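Why is that pan a rectangle?

I love eggs, so I was very excited when my friend Elżbieta showed me a frying pan with corners! Most frying pans are round. A rolled omelette pan is a long, shallow tray with straight sides, and it has one special job. You pour in a thin layer of egg, let it set, roll it up, then pour in some more and roll again. Straight sides mean every layer comes out the same width, so the finished omelette is a neat little block (very good in a lunch box).

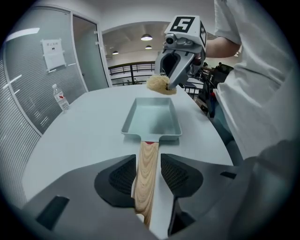

Why is the handle wood?

Touch a metal spoon that has been sitting in hot soup – ouch! Heat runs through metal quickly. It moves through wood much more slowly, so a wooden handle stays nicer to hold while the egg is sizzling. You still need a grown-up with you at the cooker, and I still use an oven glove if I'm not sure. 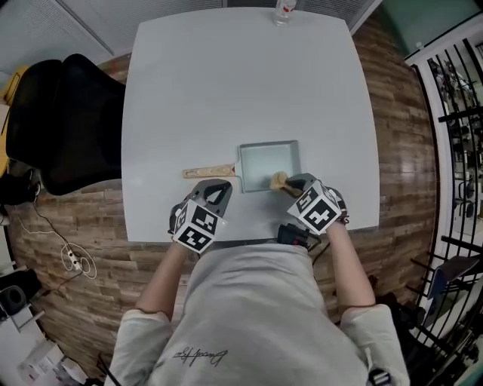
Light wood, a small red tip and a pale grey tray.

How do you look after it?

Lots of these pans have a nonstick coating, a thin slippery layer that stops the egg grabbing hold. Scratchy metal scourers can spoil it, so go for something soft. Wait until the pan is cool, use warm water and a drop of washing-up liquid, and rub gently.
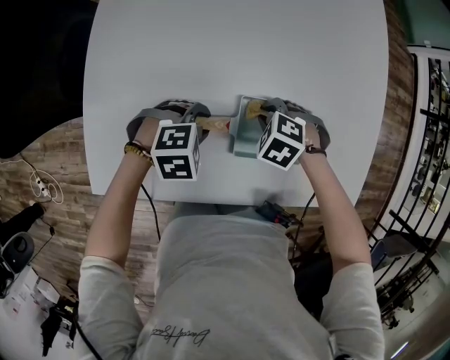
Corners are the fiddly part, by the way. Egg loves to hide in them! I do all four first and then the flat bit in the middle. Don't leave the handle soaking in the bowl, as wood drinks up water and can crack when it dries out. A quick wipe with a tea towel and the pan can go back in the cupboard until the next omelette.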